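**Re: Condensation under a low-slope metal roof, vented or not?**

**plevell_roofer**
Shop building, low slope, standing seam over purlins, no deck. The owner wants a ceiling hung below. I had planned on a vented cavity with a vapor retarder on the warm side. The local inspector would rather see it unvented with closed-cell foam straight to the underside of the panels. Opinions?

**ehassanpour**
Unvented. At that slope you have almost no stack effect, and a 4 inch cavity won't move enough air through the purlins to dry anything. We logged a building like yours from July on. Relative humidity in the vented bays peaked at 87 percent at night and was slow to come down.

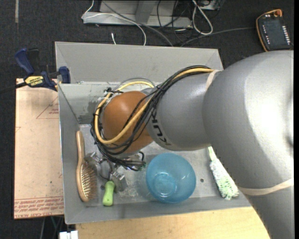
The foamed bays stayed well below that over the same period. Ridge and eave openings were sized to code, so I don't think vent area was the problem.

**Cliltum**
Disagree. Foam on the back of a standing seam panel restrains thermal movement. On long panels you get oil canning and torn clips. It also hides leaks.

> almost no stack effect

Wind does most of the work at low slope anyway. What was the exposure?

**ehassanpour**
Sheltered on two sides, so fair point on wind. On movement: panels were 22 feet with floating clips, and I saw no distortion. I wouldn't extend that to longer runs.

**plevell_roofer**
Mine are longer. What about rigid board above the purlins and new panels over that?

**Cliltum**
Best option if the budget allows. Tape the joints and stagger two layers.

**ehassanpour**
Agreed. Check fastener length before you order.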